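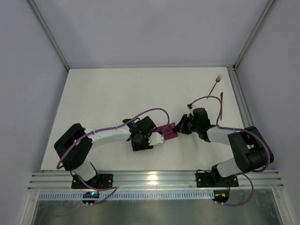 T. Amrani, Premises and Compliance Officer, Dradumier Funeral Services

Filed under: Checklists / Chapel and Viewing Rooms

Pre-service inspection, Irkelent chapel of rest
Date of inspection: Monday, October 12, 2026

1. Coffin bier: brakes hold on all four wheels. Pass. Slight squeak at the rear left, oiled.
2. Catafalque rollers: turn freely under load. Pass.
3. Cold room: display reads 3 degrees C, log sheet complete. Pass. Door seal worn at the lower hinge side; replacement ordered from Baltine.
4. Identity checks: wrist tag, coffin plate and register entry agree for each of the deceased. Pass.
5. Register: last entry is no. 237, signed and countersigned. Pass.
6. Seating: 30 chairs set out, aisle clear to full bier width. Pass. One chair with a split seat taken out of use.
7. Fire exits: side door opens from inside without a key. Fail at first check, bolt stiff. Bolt eased and door retested, pass. Recheck weekly.
8. Candle stands: drip trays fitted, nothing flammable within reach of the flame. Pass. Flower stands had been placed too close to the left-hand candle and were moved.
9. Hearing loop: signal weak in the back row. Fail. Use the portable unit until repaired.

Result: 9 items checked, one outstanding (item 9). Chapel may be used for services. Door seal under item 3 to be fitted before the next full inspection in May. Keep this sheet with the register.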